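창고 및 포장 구역 안전 점검표 (의견란 포함)
현장: Plutavside 2동
점검일: 6월 15일 금요일
작성: Tahsin Weerakoon

표시: O 적합 / X 부적합 / △ 서류상 적합

1. 비상구와 통로
O 비상구 유도등 점등
△ 통로 폭 확보
의견: 도면에는 통로가 넓게 그려져 있다. 실제로는 팔레트가 노란 선을 물고 있었고, 내가 줄자를 꺼내자 그제야 한 장이 치워졌다. 점검자가 없는 날에도 그렇게 하는지는 모르겠다.

2. 소화기
O 압력 게이지 정상 범위
X 월간 점검표 기재
의견: 12월 칸부터 서명 필체와 잉크가 전부 같다. 하루에 몰아 쓴 것으로 본다. 반론이 있으면 서면으로 받겠다.

3. 선반과 적재 하중
△ 하중 표지 부착
X 앵커 볼트 조임 기록
의견: 표지에는 단당 300kg이라고 적혀 있으나 근거 서류는 Flirkow 선반 견적서 한 장이 전부다. 견적서는 구조 계산서가 아니다. 3번 열 기둥은 지게차에 받힌 자국이 있는데 "예전 것"이라는 답만 들었다. 언제 것이든 교체 여부를 판단해야 한다.

4. 포장물 취급
O 포장 상자 바닥 방치 없음
△ 파손품 분리 보관
의견: 분리 보관함은 있다. 다만 안에 든 물건과 대장이 맞지 않는다. 대장의 마지막 번호는 393인데 그 번호가 붙은 물건을 찾지 못했다.

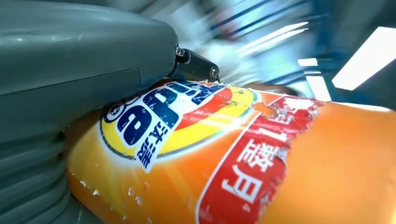
4번 항목 참고. 포장물과 맞닿은 부분

5. 전기
O 분전반 앞 공간 확보
X 연장선 임시 사용
의견: "임시"라는 꼬리표가 색이 바랠 정도로 오래됐다. Paiva 누전차단기는 시험 버튼을 눌렀을 때 떨어졌다. 이 항목에서 마음에 든 것은 그것뿐이다.

6. 조명과 표면 상태
O 작업면 조도
△ 청소 주기 준수
의견: 청소 일지에는 매일 실시로 되어 있다. 매일 닦는 곳의 모서리에 먼지가 그만큼 앉을 수 있는지 의문이다. 일지 양식에 시간과 구역을 따로 적게 할 것.
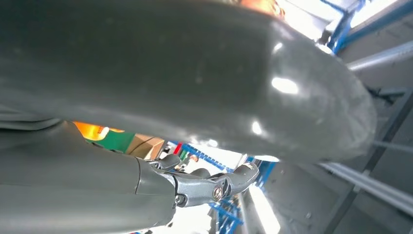

읽는 시간 3분

7. 개인 보호구
O 안전화 착용
X 귀마개 비치
의견: 비치함은 비어 있었다. 구매 내역서(번호 1449)에는 수량이 충분하다고 나온다. 어디로 갔는지 설명한 사람은 없었다.

8. 교육 기록
△ 신규자 안전 교육
의견: Isard 온라인 과정 수료증으로 대체했다고 한다. 과정 내용을 물으니 화면을 끝까지 넘기면 수료증이 나온다고 했다. 비상구 위치를 현장에서 직접 안내받은 기록을 추가로 요구한다.

9. 응급 처치함
O 위치 표시
X 내용물 유효기간
의견: 소독액 기한이 지났다. 지난번 보고서에도 같은 문장을 썼고 조치 완료로 회신을 받았다.

종합 판정: 조건부 적합
재점검 시 확인할 것: 선반 구조 계산서 원본, 3번 열 기둥 사진, 연장선 철거, 귀마개 실물, 소독액 교체. "조치 완료"라고만 적힌 회신은 접수하지 않는다.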